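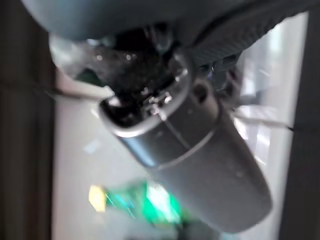 Gray cylinder with a bright rim, dark at the mouth and seamed below the collar.

The Long Life of a Plain Gray Cylinder

Rosine Gautier keeps her pens in one, upright beside the phone. Her sister has another for knitting needles. Plain tubular containers have been on desks and workbenches for so long that few people remember buying theirs, and fewer could say what it was sold to hold.

Gautier runs a small secondhand shop in Grirnonstead that deals in desk and workshop goods. She has 24 cylinders on the shelf behind the register and prices most of them at nine or 12 dollars. They sell steadily, mainly to people who came in for something else.

"They pick one up and turn it over," she says. "Then they look in the top. Everyone does it in that order."

The rim is where she starts when a box of them comes in. A polished rim shows dents right away, and a dent there is hard to hide. Next comes the seam, if the piece has one. She runs a thumbnail around it to feel whether the step is even. Matte gray finishes hold up well, but they show dust, and a dry cloth does more for them than any spray.

Small holes near the collar raise more questions. Gudrun Ljungberg, who repairs fittings in nearby Wusemeck, has seen them used for set screws, hanging wires and locating pins. Some never had a use she could work out. She tells customers to leave them open - a plug of filler shrinks, falls out and takes a ring of finish with it.

Ljungberg's own shop has around 200 tubes, caps and sleeves sorted by diameter in old bread trays. She doesn't sort by color. Gray outnumbers everything else, and she puts that down to the buying habits of offices and workshops, which wanted things to match.

For anyone taking one home, her advice is short. Check the inside with a flashlight before washing it. Stand it on a flat counter and see if it rocks. A tapered end may need a ring or a stand, and a napkin ring will often do.

Gautier's next box is due Friday. She has already promised two from it to the woman at the bakery, who wants them for paper straws.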